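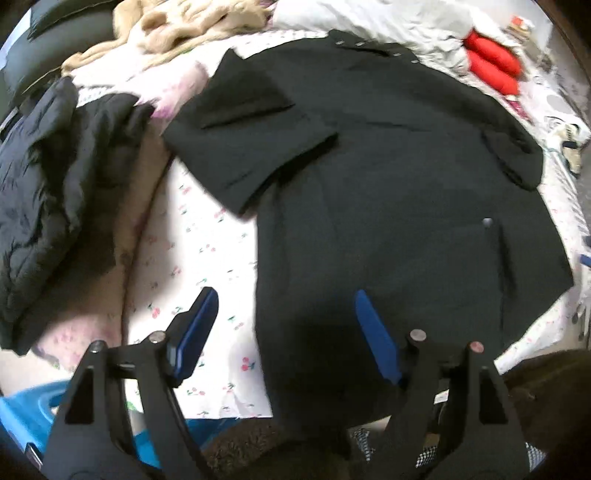 Fig. 2-1. Hand-held gripper over a black short-sleeved garment, bed station.

Section 2. Planning and Ordering, Home Garment Stations

Read this before you send anything to purchasing. Covers the Dovunau hand-held gripper kit, spare pads, storage and the garment set. Does not cover the arm (Section 5) or the Clerico upload box (Section 6).

Rev. Dec 22, 2024. Replaces the September sheet. Throw the old one out, the pad prices were wrong.

2.1 Before you order

1. Count stations first. One station = one home, one bed or table, one operator on shift. Not one per person on the roster.
2. Decide what goes on the station. Shirts and dresses only, or outerwear too. This changes the pad order more than anything else on the form.
3. Get the surface size. Tape measure, length and width, write it down. Guessing from the listing photos has burned us twice.
4. Check for an outlet the charger can reach. If not, add an extension cord to line 9 of the form.
5. Send the station list to Tovus for a quote. They quote per station, so don't send a lump total.

NOTE: Quotes are good for 24 days. After that you start over with a new number.

2.2 What one station costs

Gripper kit, with one set of pads fitted: $300
Spare pad set: $19
Garment set, mixed: $242
Extension cord, wipes, lint roller: petty cash, keep reciepts

Budget the garment set in full even if the home has plenty of clothes. House clothes are extra, not a replacement. You want the same items showing up across stations or the numbers can't be compared later.

Shipping is on top. Return shipping for a dead kit is on Dovunau, but only in the original foam. Keep the foam.

2.3 Pads: how many, which ones

1. Start with two spare sets per station. Three if the list includes padded jackets.
2. Order by color code, not by description. The description field on the form gets cut off at the warehouse.
3. Label spares by station before they leave the office.
4. Log every pad swap. Date, station, left or right.

CAUTION: Don't glue a lifted pad back on. Swap it. Glue gets in the backing and then the whole finger has to be replaced, and fingers are not on the spares list.

CAUTION: Snaps, zippers and small buttons. Never drag a pad edge across them. Pick up fabric beside the hardware.

2.4 Picking garments

Dark garments are hard. Include them anyway. Ask for at least a few black items in every set, short sleeve and long, thin and quilted. Plain white tees alone will pass setup and tell you nothing.

Also ask for:
Something with a row of snaps at the neck
Something with a stand-up collar
A button front
One item with a lining that slides around

Bedding stays on the bed. Blankets, pillows, prints, whatever lives there. You are buying for rooms people live in, so do not add plain backdrop sheets to the order. Request for backdrop sheets will be struck from the form.

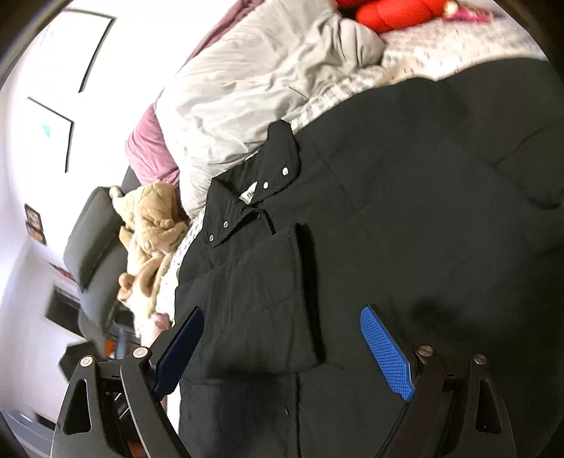

Trajkovski

2.5 Outerwear add-on

Quilted jackets need their own line. Bulk is the problem. A jacket takes over the bed fast, and a folded collar hides the care label half the time, so if you plan to sort by label allow more minutes per item.

1. Check the opening of the fingers against the thickest part of the jacket. Collar doubled over counts as thickest.
2. Lay the jacket flat, back up. Open the fingers wide, come down over the fabric, close slowly.
3. If the fabric slips out, try along a stitch line before you order a stronger spring. Usually that fixes it.
4. Still slipping: wipe pads, try again, then swap pads.
5. Only then ask for the spring upgrade. Needs sign-off from whoever holds the station budget.

NOTE: The spring upgrade makes thin shirts harder to handle. If a station does both, leave the stock spring in.

2.6 Time and room

Plan setup as a half day per home. First visit always runs long. Second visit is quick.

Clear walking room on at least one long side of the bed. The operator has to get to the far edge without leaning a knee on the mattress. If the bed is pushed up against a wall, work from the open side and put the garment closer in.

A tub or bin next to the bed for items waiting is worth having. Any size. Don't stack waiting items on the kit case, the latch bends.

Pets: ask ahead. Fur on the pads is the number one reason for early swaps, and put an extra lint roller on the form if teh answer is yes.

2.7 Order form checklist

Station count matches the Tovus quote
Surface size filled in, both directions
Pads ordered by color code
Third spare set added for jacket stations
Garment set on its own line, not rolled into the kit
Charger reach checked
Ship-to is the office and not the home

Incomplete forms go back to you. No phone orders.

2.8 When the boxes arrive

1. Open at the office. Check all four pivots turn freely, no grit, no squeak.
2. Squeeze the gripper a few times. Fingers should meet evenly along the pads.
3. Charge overnight.
4. Write the station name on the case lid, paint marker.
5. Report damage within two days to Dovunau, with the packing slip number.

Continue to Section 3, First Session Setup.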